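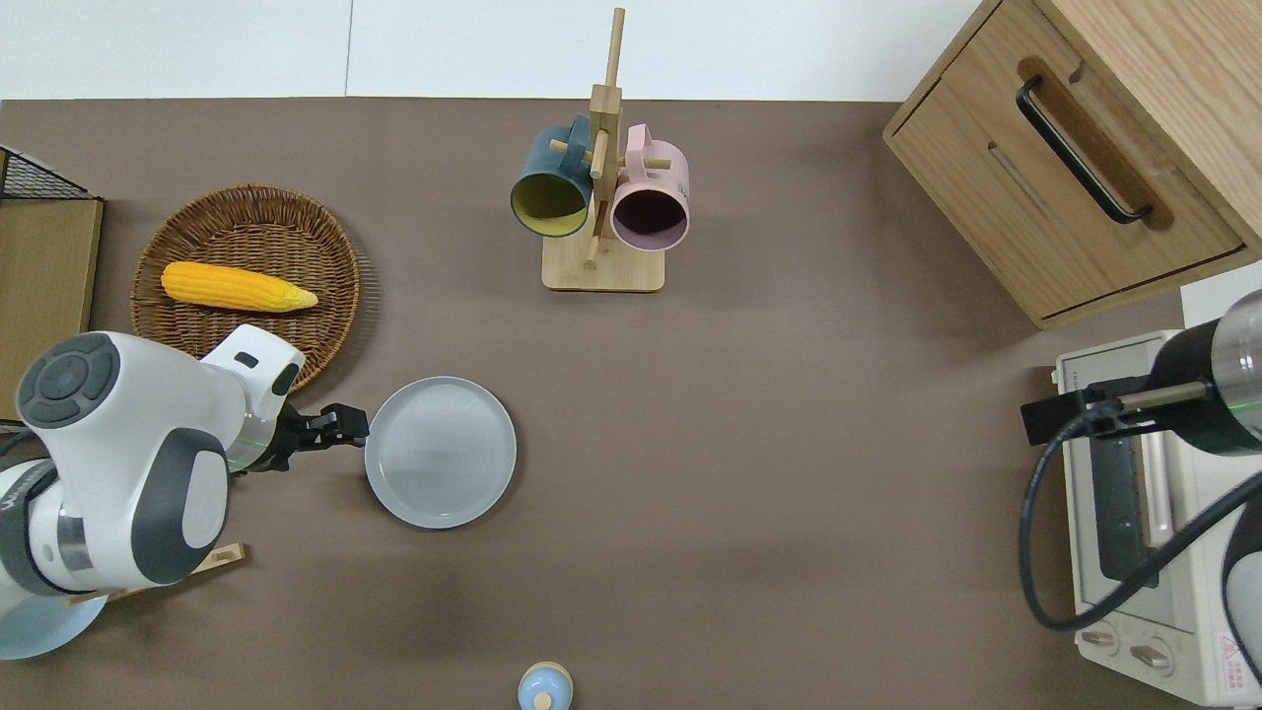

Does changing the gripper fingers matter more than changing the arm controller when the objects are ordinary kitchen items? In our trials the fingers had the larger effect on flat and thin-rimmed objects, and the controller had the larger effect on anything hung from a peg.

**Figure 4.** Tabletop layout for the kitchen set, with both arms over the work surface. The plate, the mug stand and the wicker tray holding the corn are the targets used in Sections 4.2 and 4.3.

### 4.2 Finger and controller comparison

We tested two finger designs and two controllers in all four combinations. The first finger set, labeled F1, is the stock pair supplied with the gripper. The second, F2, was cut at the Tinmont workshop by Rachid Zerouali and has a tapered tip with a softer contact pad. The controllers are the position controller used in our earlier work (P) and an impedance controller (Z) written by Anikó Fodor for the Gedetti software stack. Arm mounting, camera height and lighting were held fixed.

Each combination was run 40 times per task. A trial ended when the object was released at its goal, when it was dropped, or when the operator pressed stop. All 2,512 grasp attempts, including retries within a trial, were logged and labeled by hand by Edit Csizmadia and Ilona Barta. Where the two labels disagreed, the attempt was replayed and a third reader decided.

The plate was the hardest object for F1. A flat plate leaves very little room under the rim, and the stock fingertips tended to push it along the table before they closed. F2 got under the rim more often with either controller. Switching from P to Z while keeping F1 helped only a little, mostly by stopping the arm from pressing down after contact.

The mugs gave the opposite result. Both finger sets could hold a mug, but lifting it off its peg calls for a short sideways motion, and under P a small error in that motion loaded the peg and tipped the stand. Under Z the arm gave way slightly and the mug came free. We saw this with both arms — the effect does not depend on which side the reach comes from.

Corn was easy in every combination. Most failures on this object were planning failures, where the wrist came too close to the rim of the tray and the run was stopped. We removed 6 of these runs from the finger comparison and report them separately in the appendix.

### 4.3 Cable routing

During the pilot runs in April, the external gripper cable limited wrist rotation on the right arm. With a short loop, the cable went tight near the end of the range and the wrist joint reported a torque error. Tirta Hidayat rerouted it in a wide curve at the side of the arm, after which the error did not return. The longer loop has a cost: it can brush against tall objects, so 11 start poses were dropped from the planner's list. The same poses were dropped for all combinations, and none of the pilot data is included in the totals given above.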